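Week 6: Perception that knows when to give up

Right, carrying on from where we ran out of time. Last week we got the planner working with the wrist camera, and a few of you asked why I kept going on about the "don't know" output. So this week is mostly that.

Quick recap of the pipeline, using the names in the repo. Plendik is the perception node: it takes a wrist frame and gives you a list of parts, each with a pose and a score. Cunska is the planner, which turns a part and a goal into a path. Hena is the little supervisor on top that decides what to try next (it's a state machine, and a fairly plain one, please don't be scared of it). They only talk through messages, so you can swap out any one of them for your own version in the lab.

The bit that catches people out is what happens after the fingers close. Up to then Plendik is looking at a part on a surface. Once you're holding something, that part sits in the same patch of pixels wherever the arm goes, the fingers hide a chunk of it, and the background is what moves! A detector trained only on parts lying down tends to get very excited or go completely silent. My set has 1563 labelled wrist frames, and only 108 of them had a held part in view when I started. You can guess how that went. 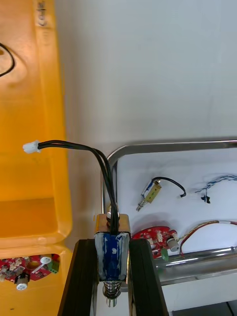
Fig. 6.1. Wrist view with a solenoid in the grip and a second one lying in the tray.

Two things I'd like you to think about with this one. First, there are two solenoids in view, and Hena needs to know which is the held one. Don't do it by score. Use the finger mask: we know where the fingers are in the picture, so anything sitting between them gets the "held" tag and is dropped from the list of pick targets. If you skip this, Hena will cheerfully ask Cunska to go and pick up the thing you're already holding (I've watched it do this for a whole afternoon).

Second, the wires. The black pair comes off the top, bends to the left and ends in a white connector hanging in the air. Cunska's collision model for a held part is a box around the body, so as far as the planner is concerned those wires aren't there, and it'll plan a path that drags the connector past the yellow housing. We'll use the Kaczmarczyk margin from the notes on swept volumes, which means growing the box on whichever side Plendik sees wire pixels. It's crude, but it's quick and you can write it in an evening.

For the lab: start from frame 728 in the shared folder, write the held/not held test, then add the margin. If the wire mask comes back empty, return "don't know" and let Hena ask for another view. Please don't return zero! Zero means "I looked and there's no wire", and Cunska will believe you.

Reading before next time is the second half of the swept volume notes. Bring your logs, even the ugly ones.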